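An Afternoon at the Pesell Open Day in Stustham

March 16, 2019
Filed under: Visits and Fairs

I had been meaning to get over to Stustham since last August, when the first flyer for the Pesell practice kit turned up in the mail at our shop, and this weekend I finally made the drive. It is a long way for one building, I will admit, and I stopped twice for coffee and once because I was sure I had missed the turn (I had). But the doors were open until five, the parking was free, and somebody had put a tray of very good cinnamon rolls beside the sign-in sheet, so I arrived in a forgiving mood and left in a better one.

For anyone who has not been following along, Pesell sells a two-arm tabletop robot kit to schools, small workshops and the kind of person who has a spare room and an understanding family. The arms are the part you see on the flyer. The part I came for is Jarkia, the simulator that goes with them. You can buy the arms without Jarkia, or subscribe to Jarkia without owning so much as a single screw of the hardware, and that second option is what has had our little evening group talking all winter. We have 30 people on the mailing list and space in the back of the shop for perhaps one workbench, so you can see why a robot that lives inside a computer has its charms.

The visit started in the front hall with a short talk, which ran long in the friendliest way. Pesell began as a repair business for packaging machines, and you can still feel that in how they go about things. They like spare parts. They like labels. A whole wall of the hall was given over to drawers of fasteners and replacement fingers, and I spent longer there than I did at the coffee table, which my friends will tell you is saying something. After the talk they split us into two groups, and mine went through to the Jarkia room first.

It is a plain room with a row of desks down each side, a big screen at the front, and a carpet that has seen a lot of rolling chairs. Each desk had a computer and a pair of small hand controllers, and each computer was running the same exercise: two arms, a table, a cloth and a basket, and the job of getting the one into the other. If you have ever folded laundry you will think this sounds like nothing at all. I thought so too. Then I sat down and spent the better part of ten minutes chasing a corner of cloth that did not care to be picked up. Rigid things are easy to be smug about. A block is a block wherever you grab it. Cloth slides and bunches and leaves half of itself behind, and the simulator has clearly had a good deal of work put into making it do so.

What I liked best was how easily you can change your point of view. There is a key for the overhead view and another for the view from the gripper, and once I had the hang of switching between them my success rate went up from none to a few.

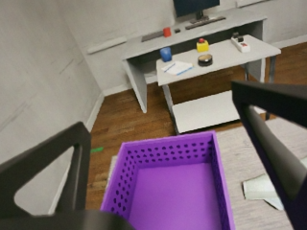 I should say something about the room that comes with the exercise, because I had expected the usual gray void with a grid on the floor. Jarkia gives you a furnished room instead, with a desk and a monitor at the back, a smaller white table with a cup and paper and other odds and ends on it, and scratches and smudges on the wall. Our guide told us the clutter is deliberate. If you are using the simulator to train software, a spotless background teaches it bad habits, and you can swap the furniture and the lighting around between runs to keep it from getting too comfortable. I am not training any software myself, but I will say that it made a pleasant place to fail in. The plank floor is nicer than the one at our shop.

There were a few things I did not care for. The menus are small, and I say that as a man who had his good glasses on. The reset button sits right beside the save button, and I lost one decent attempt that way before the fellow at the next desk warned me, too late, that he had done the same. The gripper view takes some getting used to as well, with the fingers coming in so large on both sides that you can forget how far away the rest of the world is. Two of the younger visitors picked it up in no time and were kind enough not to comment on my progress.

After that our group traded places and went into the workshop, where Pesell assembles the arms. I won't go through every bench, though I could. The highlight for me was the test rack, where finished joints are run back and forth overnight before they are boxed. Each one goes through 3,000 cycles, and a card is tied on with the result written by hand. I asked whether the cards went out with the kit and was told that they do, and that customers have been known to frame them. I believe it. The noise in there was a soft steady ticking, like a room full of clocks that don't agree.

Then lunch, which was soup and sandwiches in the loading bay with the big door rolled up. It was cold enough that most of us kept our coats on, but the sun came around the corner of the building about halfway through the soup and it was really very nice. I got talking with a couple of teachers who had bought the kit for their middle school and were there to ask about cable wear. They told me their students spend most of the first month in Jarkia before they lay a hand on the real arms, and that breakages had dropped to almost nothing. They also told me the students name the arms, and that the names change weekly.

In the afternoon we went back to the Jarkia room for the two-person session, where each visitor takes one arm. This was the best hour of the day. My partner was a retired machinist who had driven even farther than I had, and between us we had a great many opinions about which arm ought to go first. The trick, as we slowly worked out, is to let one arm take charge of the cloth and keep the other one open and well clear until it is wanted. We kept wanting it too early. There was some bumping of elbows, on the screen and off it.

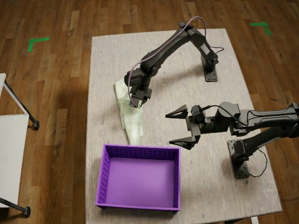

The two-arm cloth exercise in Jarkia, with the basket standing ready on the table.

You can slow the whole thing down to half speed, and I would recommend that to anyone trying it for the first time. It does wonders for the nerves. There is also a replay that shows the path each arm took, and ours looked like something a toddler had drawn on a restaurant menu. The guide was very gracious about it and pointed out a stretch near the end that was, in her words, almost a straight line.

Now to prices, as I know several of you will skip straight to this part. The full kit, with both arms, the controllers and a year of Jarkia, is $1,115 for schools and clubs. Jarkia alone is $125 a year for one seat. That includes the cloth exercises and the furnished room, but the room editor is extra, and I did not get a clear answer on how much extra. They were going to write to me. You will also need a reasonably strong computer, and I have my doubts about the one behind our front counter, which struggles with the invoices.

There was a second exhibitor in the side room, Kwofie, who make the carrying cases and a folding stand for the arms. I had not heard of them before. The cases are foam-lined and very sturdy, and the stand folds flat enough to go behind a door, something I tested on one of their own doors with permission. If we ever did buy the hardware, I would want the stand. I took two of their leaflets and have already lost one.

My own feeling, having slept on it, is that we should take one seat of Jarkia for a year and see how many of our group keep coming back to it. We can put it on the big screen on club nights and take turns, and the two-person mode alone would keep us busy until summer. I would like to hear from the people who worry that a simulator is no substitute for getting your hands on a machine, as I was firmly in that camp myself until lunchtime and am still standing pretty close to it.

Pesell runs these open days twice a year, and the next one is in August. Sign up early if you want the afternoon session, as the desks fill quickly. Take the second exit for Stustham and not the first, bring a coat for the loading bay, and try to get there before the cinnamon rolls are gone. I have room for three passengers if anybody would like to share the drive.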